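How does a new law get made?

A law is a rule that everyone in a country has to follow. In many countries, laws are made in a parliament.

Step 1: Someone writes it down
A new law starts as a plan called a bill. Members read it and talk about what should change.

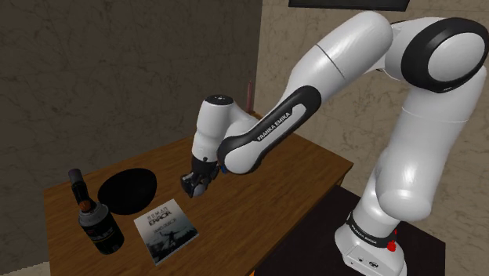 Step 2: The vote
Members vote yes or no. If 21 vote yes and eight vote no, the bill passes — but often a second group must vote on it too.

Step 3: Signing
A king, queen or president usually signs the bill. After that it is a law.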